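Slow Days in Traltgate

The ferry from Flesholm takes 14 hours, and I recommend to sleep through most of them. Traltgate is best in October, when the summer visitors are gone and a room by the harbor costs less.

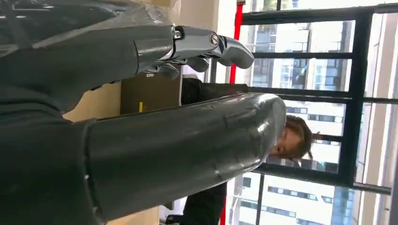
A silver hand and tall windows.

Begin with breakfast at the Nasrallah bakery — the cardamom bread is sold out by nine. After this, walk up the 283 steps to the old lighthouse and stay for the wind.
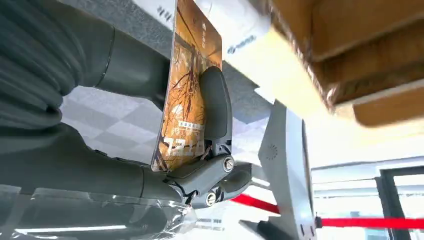 The bus to Mendwood leaves from the fish market and follows the coast the whole way. Sit on the left side. In Mendwood, order the smoked eel soup with dark beer, and ask for the last bus time before you order a second bowl.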